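The Koldale Card

The scale at Koldale was certified in August and read two tenths heavy. Coetzee knew this because she had checked it with her own plates at noon, before anyone else had come up the stairs. She wrote the figure on the inside of her wrist in ballpoint and pulled her sleeve down over it.

The limit was 159 pounds. It was a catchweight, agreed by telephone between two men who had never been in a ring together, and neither fighter liked the number. Vanags walked around heavier and had to cut. Asov walked around lighter and had to eat. The contract ran to four pages and gave one paragraph to gloves.

Zinhle Coetzee was the supervisor. Her duties were listed on a sheet she carried in a plastic sleeve: weights, hand wraps, gloves, mouthguards, the judges' cards, the clock. The sheet did not mention the promoter, who had been calling her since morning.

Vanags weighed in first. He stripped to his shorts, stepped up, and looked at the wall. The beam settled.

"159.2," said the clerk.

"159," said Coetzee. "The scale is two tenths over. It's in my report."

The manager from Asov's side asked to see the report. She showed him. He read all of it, including the serial number of the scale, and handed it back.

Asov weighed 156.4 after correction. He had eaten a sandwich on the stairs.

At six the ring crew finished the canvas. Coetzee walked it in socks, heel first, in lines from corner to corner. There was a soft place near the blue corner where two platform sections met. She had them lift the canvas, shim the joint with a strip of rubber, and lace it down again. It took 23 minutes. The promoter stood on the floor with his phone against his chest and watched her do the same lines a second time.

"Is it going to make a difference?" he asked.

"To a pivot foot, yes."

The ropes were fine. The top one was tight enough, and the ties were on the correct sides. She pressed each corner pad with her thumb and made four marks on her sheet.

The hand wraps were done in the kitchen, where the light was better. The Mevasero gym had sent an old man to wrap for Vanags. He used gauze first, then tape, then gauze again, and he stopped short of the knuckles by the width of a finger. He did not speak while he worked. Coetzee signed across the tape on the back of each hand, so that the signature would break if anyone opened it.

Asov's wraps were poor. His man had put tape over the knuckles, two layers, and pressed it flat with the bowl of a spoon.

"Take it off," she said.

"It's one layer."

"It's two. Take it off."

He cut it off with the blunt scissors and started over. Asov held his hand out, palm down, and looked at the refrigerator. He had fought 30 times and this had probably happened before. On the second attempt the tape ended where it should. She signed it.

"Were you a fighter?" Asov asked.

"No. I was a timekeeper."

"That's worse," he said. "You had to watch all of it."

The fight was set for five rounds of three minutes, full rules, with knees and no elbows. There were 100 chairs on the floor and people standing behind them. Coetzee sat at the table beside the clock and put her pen on the line marked One.

Vanags worked behind the jab and kicked the lead leg low, on the outside, every time Asov set his weight. He did not hurry. By the end of the second round Asov was lifting the leg early, before the kick came, and standing on the other one for longer than he should have. In the third Vanags showed the low kick and threw it high. Asov got a forearm to it and sat down anyway, near the blue corner, at the joint she had shimmed.

The referee counted eight. Asov was up at six. He looked past the referee at the table, and then at the clock, which had 40 seconds left on it.

He held for the 40 seconds. In the fourth he stopped checking kicks altogether and walked forward into them, punching to the body with both hands. It was a bad plan with a short life, and it worked for most of a round. Vanags backed into the ropes and dropped his right elbow to cover, and kept it there.

The fifth was close. Coetzee had no card to fill in and did not keep one in her head. She collected three slips, added them twice, and passed the total to the announcer. Two judges had Vanags. One had it even.

In the kitchen she cut the wraps herself. Both signatures were whole. She noted this, with the time, and put the sheet back in its sleeve.

Asov sat on the counter with ice on his thigh.

"Was the floor soft there?" he asked. "Where I went down?"

"It was earlier. I had it fixed."

He thought about that.

"Okay," he said.

She rolled her sleeve up at the sink and washed the number off her wrist.

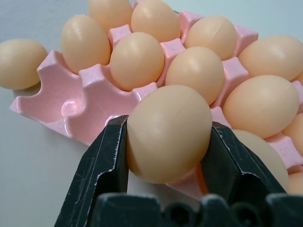
More Short Fiction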